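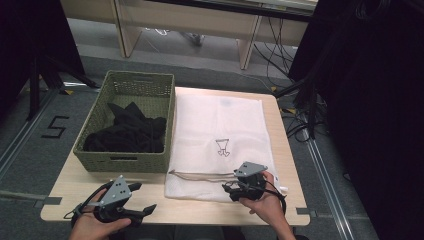

Search this site Go

Print this page | E-mail this page

Review: Grerell handheld gripper pair, with the Hestano bench rail kit

The Grerell pair came to us with a promise printed on the inside of the lid: ready to record in 30 minutes. It took most of an afternoon. Some of that was our own slowness, and Malte Wunderlich, who did the rail work, would like it noted that he stopped for lunch. Still, I have set up enough of these hand-carried grippers to know that a time printed on a lid was measured by someone who had already done it a dozen times.

I had the set on loan for most of January, and we used it on laundry and other soft goods. That is where I would test any gripper. Blocks and cups make everything look good. A drawstring cord lying flat on a mesh bag does not, and neither does a black garment balled up in a basket.

Setting up the bench

The rail kit is from Hestano and is sold separately, a fact the Grerell order page mentions in small type. You lay two rails on the floor, bring the table up between them, and tie the corners to the rails with brackets. The point is that the table goes back to the same place every morning. On carpet I had my doubts, and I still have some. The rails don't slide, but the carpet gives a little when somebody leans on the tabletop, and the manual acts as though all floors were concrete.

The holes in our brackets didn't quite meet the slots in the rail. Malte opened them up with a file. Hestano's support desk told us this was "within normal variation," and I'd have liked a washer in the bag instead.

Tape your floor before you do anything else. We mark each station with a number in black tape and put bits of yellow tape by the rail and the stand feet, so that a kicked stand can go back where it was. None of this is in the manual. The kit comes with a sheet of printed corner stickers that wouldn't hold on carpet past the first day.

Grip and jaws

Each unit has a gray metal plate on top with small holes in it for mounting whatever you want up there. The plate is the best part of the whole package. It is stiff, it has a sensible shape, and it has held its position through every knock.

The jaws are another matter. They are fine on fabric with some body to it. On the thin cords of a laundry bag you have to come in nearly flat to the table, press, and close slowly. Joelle Qaisi has the steadiest hands here and she gets the cord on most tries. I don't. The brochure's line about "natural handling" made her laugh out loud, and she is the one who likes these things.

The lip of the basket gave us trouble too. Ours is a stiff woven plastic one with a handle slot, and the jaw will go into the slot happily enough and then want to stay there. Turn your wrist before you pull. Grerell suggests opening the jaws wider, advice that I suspect was written by someone with a different basket.

The cables

Both grippers are wired, and the cables are my main complaint. They leave from the back and hang down past the wrist, and after an hour you feel them. One of ours caught a table corner on the first morning. We now run each one outward, away from the work, with a loose loop behind the hand. A Velcro strap on the forearm helped Joelle and annoyed me.

Keep the cable bundle for the rest of the gear off your walking path as well. Ours comes down under the desk behind the station and then goes over the floor, and I have stepped on it more than I care to say. A clip or two under the desk would fix this. I have been meaning to buy them.

Looking after them

Daily: wipe the jaws with a dry cloth and pick out the lint. Soft goods shed more than you expect, and the lint packs in around the jaw pivot where you can't see it. Check that the plate screws are snug. Open and close each unit fully before you start, and listen.

Weekly: run the zero routine. The handbook says every 150 grasps, but it gives you no way to see the count during a session, so weekly is what we settled on. By the end of the loan the log showed 1,654, and the left unit had drifted once, enough that "closed" wasn't reading as closed. Zeroing cured it. The right one never drifted at all. I asked Grerell why the two should differ and got a link to the handbook.

Repairs: we did one. The jaw pad on the left unit began to lift at the tip. The replacement is held by 2 screws and goes on in a few minutes, if you have the very small driver that isn't in the box. Put a drop of threadlocker on them. The old pad had none that I could find, and I'd bet that had something to do with it.

Against the Zillum

We owned a Zillum pair before this. The Zillum is heavier and uglier, and its pads last. The Grerell is easier to hold for a long session and closes more smoothly. If your work is boxes and bottles, I see no reason to switch. For bags, cords and clothes the Grerell is better, by less than the price suggests.

Spare pads come only from Sauerland, the distributor, and ours took longer to get here than I was told. Order a second set with the first. I sent the loan pair back with a list of notes, and Joelle has asked me to price one for the lab. I'm waiting to hear whether the next batch comes with longer cables.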